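Talking with the people behind the Andthorpe robot club

I got lost twice trying to find the robotics room at Andthorpe. The building has two second floors (don't ask), and I walked into a choir rehearsal before a very patient student pointed me down the right hallway. By the time I sat down with the club's founding student and the teacher who advises it, it was past four and somebody had already eaten most of the crackers.

I'd come because of Wan. If you live near Clevville you may have heard about Wan already, since the club took it to the spring open house and kids lined up to see it. Wan is the name of the club's project, a tidy-up program for a robot arm. You give it a table with everyday stuff on it, you tell it what goes where, and it tries to put things away.

"It started as a joke," the founder told me. She's a senior and talks very fast. "My desk at home is a disaster, and my mom said if I liked robots so much I should get one to clean it. And I thought, okay, how hard could that be?"

Pretty hard, as she'll happily tell you! The first version of Wan could find a red cube on a black mat. That was the whole show. The advisor, who teaches physics and still calls himself the club's oldest beginner, said he was thrilled with the cube.

"I would have stopped right there and ordered pizza," he said. "They wanted fruit. They wanted pens. They kept bringing in things from their backpacks."

So the club moved on to what they call desk days. Each desk day has its own set of objects, and the members argue about the set for longer than I would have believed. Pens are popular. So are erasers, and there's always a push to get a piece of fruit in.

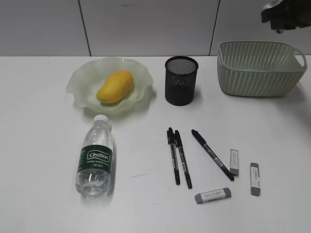 How a desk day works

I asked them to walk me through one, and they both started talking at the same time, so I've untangled it as well as I can.

Somebody lays out the table. Somebody else, who isn't allowed to look while that's going on, writes the instruction. It might be "put the markers in the pen holder" or "put the erasers in the basket." Then the two get matched up and the team has to make it work with whatever they've been dealt. The founder loves this part. The advisor says it's the closest thing to a pop quiz the students have ever asked for.

"The markers are the worst," said a junior who had wandered over to listen and ended up staying for the entire conversation. "They're skinny, they lie at weird angles, and then you have to stand them up to drop them in. If you come in even a little bit crooked you just tap the rim."

"We tapped the rim for all of March," the founder said.

They keep a log of every attempt, and this is where my eyes got big. The club has 3,785 attempts written down so far. I asked if they were sure about that number, and the junior turned a laptop around and showed me the bottom row of the spreadsheet. Seven of those have no notes at all, leaving 3,778 they can use, and there is still some bad feeling over who forgot to type in the seven. (I was told both sides. I'm staying out of it.)

The goal for the year had been 2,000. They blew past that before spring break, so somebody crossed it out on the whiteboard and wrote 3,000, and now the whiteboard just has a smiley face.

What goes wrong

I'm not a robot person. I write about school stuff, bake sales and bond measures mostly, and I figured the hard part would be the arm moving. Nope. Both of them said the hard part is knowing what you're looking at.

"A clear bottle is a nightmare," the founder said. "You and I see a bottle. The camera sees the table, but kind of bent."
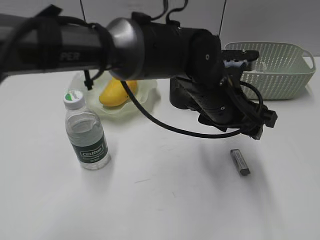
The advisor had more to say about bottles, and he got pretty worked up about it, in a good way. He used to think the students should build up slowly from easy shapes, one new thing per week, and he's changed his mind completely. A bottle in the middle of a table changes every other job on that table, he told me, even the ones that have nothing to do with drinking water. Take a mango sitting on a plate with a water bottle standing up in front of it. Now the arm has to get to the fruit without clipping the bottle, and from some angles the bottle covers part of the plate's edge, and the plate has that wavy rim so the edge was never simple to begin with. "My first-year students see a mango," he said. "My third-years see the bottle." He also wants everyone thinking about cables, and he makes them trace every loop with a finger before the arm is allowed to move, all the way from one end to the other.

The junior had been nodding through all this. "I snagged a cable once," he said. "Once."

I asked what happened and got a long silence, and then the founder laughed so hard she had to put her drink down. I never did get the story.

The Grokholm question

Next up is Grokholm, the regional meet, where teams get a table they've never seen and a fixed amount of time. Last year Andthorpe went with the early version of Wan and came home without placing. The founder described it as "educational." The advisor described it as a long bus ride.

What's different this time? She says they finally stopped writing special rules for each object. The old Wan had one rule for pens, another for cups, another for fruit, and when something new showed up it just sat there. The new one picks a place to grab based on shape, tries it, and backs off if the grip doesn't feel right. It's slower. They had a real fight about that, and a few people still think slow is going to sink them.

"I'd take slow," said the junior. "Slow and it's in the basket? I'll take that every time."

The founder isn't so sure. She'd like to cut down the pause before each grab, which she thinks is longer than it needs to be, and she was already pulling up the code to show me while the advisor made a face and checked the clock. He wants nothing touched in the last week before the meet. She says a week is forever. I got the feeling they've had this talk before.

I asked her whether her desk at home is any cleaner.

"Oh, no," she said. "It's so much worse. It's all robot parts now."

The club meets after school and takes new members any time, no experience needed. If you've got odd little household objects to spare, they'd like those too, especially anything with a handle. Come in by the gym doors and take the left staircase, or you'll end up in choir like I did.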